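Software notes - February

Quick one from the controls side, short on time as half of us are packing for Vetcombe.

Minja is now running the belt cell full time. For those who missed the last issue, Minja is our new grasp planner, replaces the old script that Flilstead handed over with the arm. Old one planned the whole reach up front and hoped. New one replans every 50 ms off the wrist camera, so the target can drift along the belt and the fingers still line up. Curves were the hard part. On a straight run you can guess where a thing will be by extending a line - on the bend it swings and turns as well, and the planner has to carry both. We now model the belt as an arc around the hub and let the tracker correct from there. Much better. Not perfect.

Perception: shiny belt is still a pain. Overhead lights throw white streaks on the green and the segmenter likes to call them paper. Retrained on 400 extra views with mixed clutter, false hits well down. Torn cardboard edges next, depth gets very ragged on those and the collision map puffs up to twice the size it shoud be.

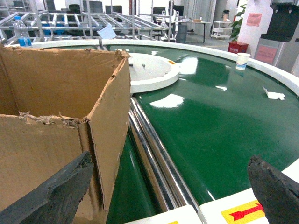

Drurkomus wrote in to ask why we don't just slow the belt down and skip the tracking altogether. Fair question, and the reply from the bench was that slow belts hide bad timing, and the bug comes back the day someone turns the speed up. Drurkomus is not convinced and wants to see latency plots. Plots are coming, logger needs fixing first.

Other bits:

Replay tool now loads wrist video and joint logs on one timeline. Scrub bar jumps if the log is over 5 minutes, known issue.

Config files moved to the shared repo. Please stop editing them on the cell PC, we lost 2 sets of gripper limits that way.

Gripper force defaults are lower for paper and thin plastic. If your task needs the old values set them in you own profile.

Next build goes out once the logger is sorted.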